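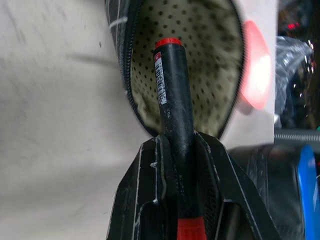

A black marker with a red band near the end, at the mouth of a zippered pouch.

HOW DOES A ZIPPER WORK?
And why does it always quit when the bus is coming?

Flivix Explains / Things in Your Backpack, Part 2

You own a machine. You probably own a lot of them, and you're probably wearing one, unless you are in your pajamas, in which case good for you.

The machine is a zipper. It has one moving part. It needs no batteries, it never asks you to update it, and it will hold a pouch full of markers shut while you swing that pouch around your head, which your teacher would like you to stop doing.

Most people use zippers every day without having any idea what is going on in there. You pull the little tab, it goes zzzip, and two sides that weren't friends are suddenly holding hands. Pull it the other way and they let go. Grown-ups do this for their whole lives and never look inside. You are about to know more than they do. Please be gracious about it.

The parts of a zipper

Find a pouch, a jacket or a backpack and look closely. Put your nose almost on it. People may stare. Scientists get used to that.

The tape is the strip of cloth on each side. It's the boring part, and everything else would fall off without it. Somebody sewed the tape to the bag, usually with a row of tiny stitches you can find if you fold the edge back.

The teeth are the bumpy bits along the edge of each tape. On a jacket they may be metal or chunky plastic, each one separate, like the teeth in your mouth. On a pencil pouch they usually aren't separate at all. We'll get to that.

The slider is the small piece that runs up and down. It does all of the work.

The pull is the tab that hangs off the slider. It gets all of the attention.

The stops are little lumps at the ends of the zipper. They keep the slider from running off the track and under the couch, where it would live with the marker caps.

The trick inside the slider

Suppose you have two rows of teeth and you want them to grab each other. Try pushing them together with your fingers. Go on, try it. They don't want to go, do they? Each tooth has to slip into the gap between two teeth on the other side, and it can only do that if it comes in at a slant.

So the slider has a tunnel inside it shaped like the letter Y. The two rows of teeth go in at the two top arms of the Y, spread apart. As the slider moves along, the arms bend the rows toward each other at just the right angle. One tooth slips in, then one from the other side, then one from the first side, like cars taking turns at a very polite merge. They come out of the bottom of the Y in a single row, locked.

Going the other way, the slider uses the hard point in the middle of the Y. That's a wedge. It pushes in between the two rows and spreads them, one tooth at a time, and each tooth tips and slides out of its gap.

Once they're locked, pulling sideways hardly does anything, because the teeth can't tip. They can only come out in order, starting at the end. It is the same reason you can't leave the middle of a packed movie row until the people beside you get up.

Teeth that aren't teeth

Now for the pencil pouch. Bend one open and look at the track. If it's the ordinary kind, you'll see something that looks like a tiny spring lying on its side, sewn down along the edge of the cloth. There's another one on the other side.

This is called a coil zipper. Each side is one long plastic thread, wound round and round in loops. The loops do the job of teeth. When the slider goes by, the loops on the left slip between the loops on the right, and there you are.

Coil zippers have some good points. They bend around corners, so a pouch can have a zipper that curves along its top and partway down the sides and opens up like a big mouth. Metal teeth are stiffer and tend to complain about corners. Coils are light, too, and they are small enough to be quiet, which matters if you are opening your snack during silent reading. (We didn't say that.)
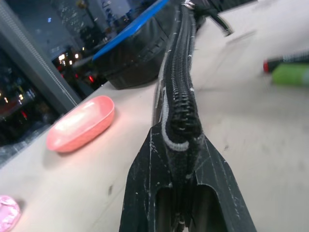
They can also be hard to see properly, especially black ones on black bags, where the coil, the cloth and the pull all melt into one dark stripe. Tip the bag toward a window. When the light comes from the side, each loop of the coil gets its own little shadow and the whole thing looks ribbed, like a very long, very thin caterpillar.

While you're down there, look for fluff. Zippers collect lint the way the bottom of your backpack collects raisins.

How many teeth is that?

A reader wrote to ask how many teeth there are on one zipper. It depends how long it is and how fat the teeth are, and we could have left it there, like sensible people.

We did not leave it there. We took the big winter coat from the Flivix office and counted both sides, and the answer was 618. Then we took the long duffel bag that the soccer balls live in. That one came to 1,945, and we'd like you to know that we lost our place twice and had to start over from the top. An odd number means that one side has an extra tooth, or that we got it wrong. We have decided that one side has an extra tooth.

If you want to count your own, use a toothpick to point and put a piece of tape down after every 50 so you can find your way back when somebody calls you for dinner.

Why zippers get stuck

A zipper gets stuck for one of these reasons, and "it hates me" is not on the list.

It's eating something. A bit of lining, a thread or the corner of a worksheet has gone into the slider along with the teeth. The tunnel is only big enough for teeth. Don't yank. Yanking feeds it. Back the slider up a tiny bit the way it came while you pull the cloth gently out to the side. Wiggle, pull, wiggle. If it's your worksheet, you now have a story that is better than the one about the dog.

It's dirty. Sand, dried glue and cracker dust are all bad for zippers. Brush the teeth with an old toothbrush. Write ZIPPER on the toothbrush afterward. We can't stress this enough.

It's dry and scratchy. Rub a plain white candle along the teeth (a candle that is not lit, thank you) and run the slider back and forth. The wax helps everything slide. For metal teeth you can scribble on them with an ordinary pencil. Pencil lead is made with graphite, and graphite is slippery. It's also gray and comes off on things, so maybe don't do this on a white jacket.

The pouch is too full. We know it's this one.

The one where it closes and then opens again behind the slider

You zip it. It looks zipped. Then a gap appears in the middle, and the gap grows, and your markers peek out at you.

Most of the time the teeth are fine. What has happened is that the slider has gotten tired. After a lot of pulling, and especially after a lot of pulling on a pouch that is too full (see above), the sides of the slider spread apart a hair. The tunnel gets roomy and the teeth go through without being pressed together.

A grown-up can sometimes fix this by squeezing the sides of the slider very gently with pliers. Gently is the main word. Too much and the slider won't move at all, and then you own a decorative pouch. With a coil zipper, try running the slider all the way back to the start first. Often the loops will line up again and forgive you.

How to pack a pouch so the zipper stays on your side

Put the long things in first, lying the same way as the pouch. Markers, pens and the ruler, if you have the short kind. If you have the long kind, it doesn't fit. It will not fit if you push. It won't fit tomorrow either.

Check every marker cap by pressing until it clicks. A marker that loses its cap inside a pouch will draw on the lining until it runs dry, and pale linings show everything.

Sharp pencils go in with the points all facing one way, so you only have to be careful at one end. Small things such as erasers and sharpeners fill the gaps. Empty the sharpener first. Everybody forgets that.

Now hold the two edges of the pouch together with one hand and pull the slider with the other. If you have to hold the edges together with your knees, take something out.

Try it: be the zipper

You can do this with your hands. Spread your fingers and point your two hands at each other. Now slide the fingers of one hand into the gaps of the other, and curl them a little. Have a friend try to pull your hands straight apart. It's pretty hard. Next, uncurl the fingers one at a time, starting at the pinkie, and your hands come apart with no pulling at all. Your friend has been the slider. Thank your friend.

Words to know

Coil: a thread wound in loops. It stands in for teeth on many bags and pouches.

Graphite: the gray, slippery stuff in pencils.

Slider: the part that opens and closes the zipper and never gets the credit.

Wedge: something thick at one end and thin at the other, good for pushing things apart. A doorstop is one too.

Next in Things in Your Backpack: the eraser, and where the pink bits go.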